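Search this forum Advanced search Go

Labeling shelves and bins in a shared workshop - letters first or numbers first?

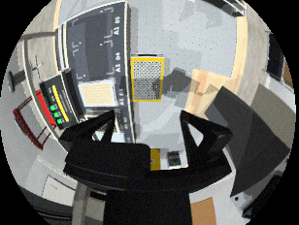 Post 1 - mavis_yazzie

Okay, I need opinions before I print another roll of labels and regret it. I help run the tool library over on Flornitz Street, and we finally got real shelving in March. Before that it was piles. Nice piles, but piles. Now I have racks, bins, drawers, and a label maker, and I've managed to start two arguments with my own sister over what goes on the labels.

My plan was a letter and number for the rack, then a two-digit slot number, so you'd get things like A1 04 and A1 05. Rack first, slot second. My sister wants plain running numbers from 1 up to whatever, because "people know how to count, Mavis." Her other idea is names, like SANDERS and CLAMPS, which I tried in the old place and it fell apart as soon as the clamps outgrew the clamp shelf.

What do you all use? And do you put the label on the shelf, the bin, or both?

Post 2 - dultix_dan

Letters first, always. We did running numbers at my old job and by the time we hit 1319 people were walking the whole aisle looking for it. With a letter you at least know which end of the room to head for.

Label both. Bins wander.

Post 3 - ximena_n

I'm going to be the voice for names, sorry Mavis! I run a school art room and half my borrowers are nine years old. They are never going to remember A1 05. They remember "glue." I do big words on the bins plus a stripe of colored tape, and the shelf gets the same stripe, and cleanup takes five minutes instead of twenty.

Codes are great if you have a catalog and everybody looks things up in it. If people just walk in and rummage, words win.

Post 4 - mavis_yazzie

We do have a catalog, sort of. It's a spreadsheet with 2890 rows, and I'd say the location column is the part everyone hates, because right now it says things like "by the window, lower." The window shelf moved.

So the code goes in the spreadsheet and on the shelf, and I guess I could still put a word on the bin?

Post 5 - tobias_alc

That's what we do at the bike co-op. Code on the shelf edge, word on the bin. If the derailleurs move to a different shelf, the word moves with them and I change one cell in the sheet. The shelf code never changes. I would not put the code on the bin at all, and I'll fight dan on this one (politely).

Also keep your leading zeros. 04 and not 4. Otherwise the spreadsheet sorts 1, 10, 11, 2 and you will be mad every single day.

Post 6 - dultix_dan

If the bin has no code, how does anybody know where to put it back? You've got a bin that says DERAILLEURS in your hand and forty gray shelves in front of you. Now you need the spreadsheet just to clean up.

Post 7 - tobias_alc

We have a printed list on the wall. Works fine. Takes two seconds.

Post 8 - dultix_dan

We had a printed list on the wall too. It was from the year before.

Post 9 - henrike

Can I bring up which way the text runs? I've got tall narrow uprights on my racks, so the only place with room was sideways along the edge, and I turned the labels so they read bottom to top. My husband did the other rack and his read top to bottom. You end up tipping your head one way and then the other like a confused dog. Pick one direction for the whole room and write it down somewhere.

Flat on the shelf lip is better if you've got a lip. Mine are Hirine racks and the lip is so thin that 12 mm tape hangs off it.

Post 10 - mavis_yazzie

Oh no, mine have the thin lip too. I was going to go sideways on the uprights. Top to bottom or bottom to top, which one did you end up liking?

Post 11 - henrike

Top to bottom, same as a book spine. I redid all of mine and I did not enjoy it, and I will not be telling my husband he had it right.

Post 12 - ximena_n

White on black or black on white, while we're at it? I find white letters on dark tape look really sharp but my older helpers have trouble in the back corner where the light is bad.

Post 13 - marisol_q

Black on white or black on yellow in bad light. I spent way too long testing this in our seed library basement. White on dark looks great up close and then a little dust or shade gets on it and the 3s and 8s all look the same from a few steps away. Make the letters bigger than you think you need, too. I used the 24 mm tape and cursed the price, but I haven't reprinted any.

And skip the letters I and O completely. Go from H to J. We had a rack O and people kept writing it down as zero.

Post 14 - dultix_dan

Yes to skipping I and O. I'd skip Q too.

Post 15 - marisol_q

As a Quintanilla I'm choosing to ignore that.

Post 16 - mavis_yazzie

Ha! We only have seven racks so Q is safe for now.

Okay, I think I'm going with codes on the uprights, top to bottom, black on white, leading zeros, and a word on every bin. I'm going to put a small code on the back of the bin as well. Sorry Tobias, dan's list-from-last-year thing got me, because ours would absolutely be from last year.

My sister is coming over Tuesday to help stick them on and I haven't told her yet that she lost.

Post 17 - tobias_alc

Fine, but you'll be peeling those off the first time you reorganize. Use the removable tape on the bins at least. And wipe the uprights down with rubbing alcohol the night before - ours had some kind of oil on them from the factory and the first batch curled right off.

Post 18 - ximena_n

Do the removable stuff, yes. Does anyone know if it comes in the wide size? I can only find the narrow rolls near me.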